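人像拍摄项目招募被摄者，肖像授权书该怎么写？

提问

我在 Grastville 做一个人像系列，拍的是在本地开小店或者做手艺的人，黑白，自然光，地点就在他们店里。从三月开始，到现在拍完的人不算多，但是已经遇到一件麻烦事，想请教有经验的人。

开始的时候我没有准备任何书面文件，都是口头说好。我跟对方讲清楚这是个人项目，照片会放在我的网站上，可能会做一次小型展览，拍完送对方一张装裱好的照片。大家都同意了。上个月有一家叫 Movholm 的刊物联系我，想选几张登出来，稿费 800，另外他们的网站也要用。编辑让我提供每位被摄者签字的授权书，没有的不能登。

我回头去找人补签，大部分没问题，有两位犹豫。一位说当时只答应了网站和展览，没有说过要上刊物，而且问我拿了钱有没有他的份。另一位搬走了，电话打不通，邮件发了两封没有回。

我的问题是：

1. 补签的授权书要写到多细？网上的模板有的只有半页，有的长达六页，我担心太长会吓到人。
2. 有稿费的情况下，应不应该给被摄者分钱？给多少合适？
3. 联系不上的那位，照片能不能先用，等他回来再补？
4. 以后新拍的人，是拍之前签还是拍之后签？拍之前签我怕气氛变僵，有几位本来就很怕镜头。

另外说明一下，被摄者全部是成年人，没有化名，图片说明里会写姓名和职业。

发布于 2024-09-16

回答一（被提问者采纳）

我做过类似的长期项目，按你的编号说。以下是我自己的做法，不是法律意见，各地规定不同，金额大或者有争议的时候还是要找当地的律师看一下。

第一，授权书一页纸就够，关键是用途要分开列。我用的那份正文写这些内容：双方姓名和联系方式，拍摄日期和地点，照片归谁（著作权在摄影者），允许的用途，报酬或者实物回报，署名方式，能不能裁剪和调色，签字和日期。用途那一栏做成几行勾选：个人网站和社交账号、展览、书刊报道、画册出售、商业广告。对方愿意勾几行就勾几行，不愿意的留空。这样做的好处是以后再有刊物来找你，翻一下文件就知道谁能用谁不能用，不必每次重新问一遍。

商业广告那一行我建议单独留着，默认不勾。很多人看到“任何用途”四个字就不肯签了，他们担心的其实就是哪天脸出现在药品或者保险的广告上。把这一行拆出来，其余的一般都好谈。

你拍的人会写姓名和职业，所以还要加一句：姓名、职业和店名可以随照片一起刊出，文字说明在刊出前给本人看过。刊物有时会自己改图片说明，这一点最好也跟编辑讲好。

第二，分钱没有固定的规矩。编辑性质的刊登，多数摄影者不分，给照片和样刊。不过对方已经开口问了，你就不要含糊。我会直接告诉他稿费总共多少，一共登几个人，然后提一个数，比如给他 200，写进授权书里。要注意的是给了一位，其他几位也应该按同样的标准给，小地方消息传得很快。如果你算下来不够分，那就谁都不给，改成每人多送一张大尺寸的照片，也要说清楚。

还有一点，他说当时没答应上刊物，这话是有道理的，口头同意的范围就是你当时讲的那个范围。他最后不签，就把他那张撤下来，不要去劝第二次。

第三，不能先用。登出来以后再补签，对方若是不同意，已经印出去的收不回来。你可以给刊物一份名单，标明哪些已签、哪些待签，让他们先按已签的排版。搬走的那位，可以试试问他原来店铺的邻居，或者寄一封信到旧地址，邮局有时会转寄。等到截稿还没有消息就放弃这一张。

第四，拍之前签，但是不要在架好灯、对方坐下之后才拿出来。我的做法是约时间的那封邮件里就把空白的授权书附上，请对方先看，有不明白的地方在电话里问。到了当天先聊天、看场地，喝杯东西，签完字再取相机。这样纸面上的事情在紧张之前就结束了。也有人喜欢拍完、一起看过照片再勾选用途，也可以，缺点是偶尔会忘。

文件保存：原件放文件夹，扫描一份，文件名用姓名加拍摄日期，和原片放在同一个目录里。我早年把原件和照片分开存，后来花了很长时间对号。

回答二

网上搜一个模板打印出来就行了，我一直是这么做的，没出过问题。刊物要的无非就是有个签名。分钱没必要，能上刊物对他们的店也是宣传。

回答三

补充两点回答一没有讲到的。

一是让刊物把他们自己的授权格式发给你看。有些刊物只认自己的表格，你辛辛苦苦补签完，他们又要你换一份，等于找人签两遍。我遇到过一次，那次是画册，印 2,000 本，出版方在付印之前才说授权书里必须写明发行地区和语言版本，结果所有人重签。所以先问清楚印量、地区、网站上保留多久、是否会转给合作方使用，再去找被摄者，一次签完。

二是撤回的问题。建议写一句：对方若要从你的网站撤下照片，书面通知你，你在多少天内撤下；已经印刷的不在此列。有这一句，犹豫的人往往会放心很多。我的项目叫 Teltska，用的就是带撤回条款的版本，目前还没有人真的要求撤过。展览也可以照此处理，开展之前可以撤，开展以后到撤展为止不动。

至于怕镜头的人，我的经验是第一次去不要拍。去坐一会儿，看他干活，把授权书留在桌上，下次再来拿。多跑一趟，但是第二次去的时候他已经认识你了，签字和拍照都会顺利一些。 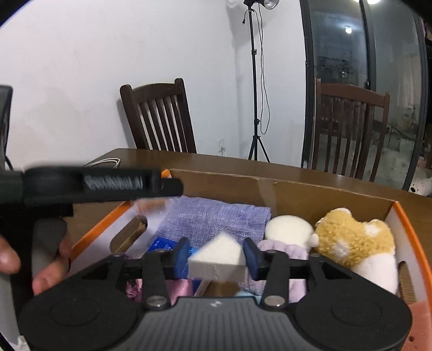

Fotini Tsolakis 评论：同意先问刊物要表格。我还想提醒一句，店里如果有雇员或者顾客也入了镜，脸能认出来的也要签，不能只签店主一个人。我有一张很喜欢的照片，背后站着一位客人，最后就是因为这个没能用。

回答三的作者回复：对，这个我漏了。背景里的人如果找不到，可以裁掉，或者换一张没有别人的。墙上挂的画和海报也要留意一下，画面里占得太大的话，刊物有时也会来问。

提问者补充：谢谢各位。已经按一页纸的格式重新做了授权书，用途分五行勾选，加了撤回的那一句。问过编辑，他们接受我自己的格式，但是要求写明网站使用的期限。犹豫的那位看了新的版本，勾了前三行，签了，钱的事情按统一标准处理。搬走的那位还是没有联系上，他那张这次不登了。

Telma Domínguez 评论：能不能把空白的授权书贴出来？我也准备开始拍一组类似的，想参考一下用途那几行的写法。

提问者回复：等我把姓名和地址那几栏清掉就贴上来。

本页浏览 2,976 次 | 联系我们 | 使用条款 | 版权归各作者所有 | 返回顶部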